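4.2 Workspace and object set

The arm was installed in a shared workshop that has a small kitchen along one wall. We call the build Galleo. The base stands on the floor beside the cabinets so that the arm can reach over the wood countertop from the side, and the drawer underneath stays usable. Mounting and cabling took 19 hours, most of it spent on getting the base level. Chelsea Yeoman wrote the first version of the grasp planner and ran the early trials in March.

Objects were left on the counter between trials - pitchers, jars with gingham lids, drinking glasses, a bowl of cereal - and were not cleared for the robot. Transparent items make up a large share of the set, and depth readings on them were poor at all times of day.

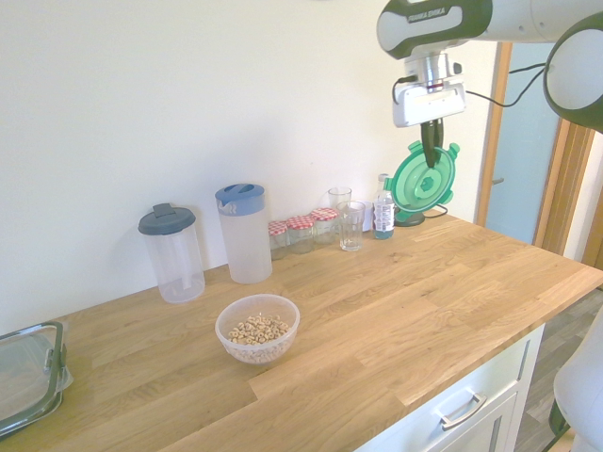 Figure 3. The arm holding a round green plastic object by its rim over the countertop.

We ran 344 grasp attempts in total. Gripper speed was held at 70 percent of the workshop limit throughout. Rim grasps were planned from color alone whenever the depth map had holes larger than 8 pixels. The planner treats the wall as a hard boundary, which rules out many approaches to objects in the back row. For those we allowed a second approach from above, described in Section 4.3.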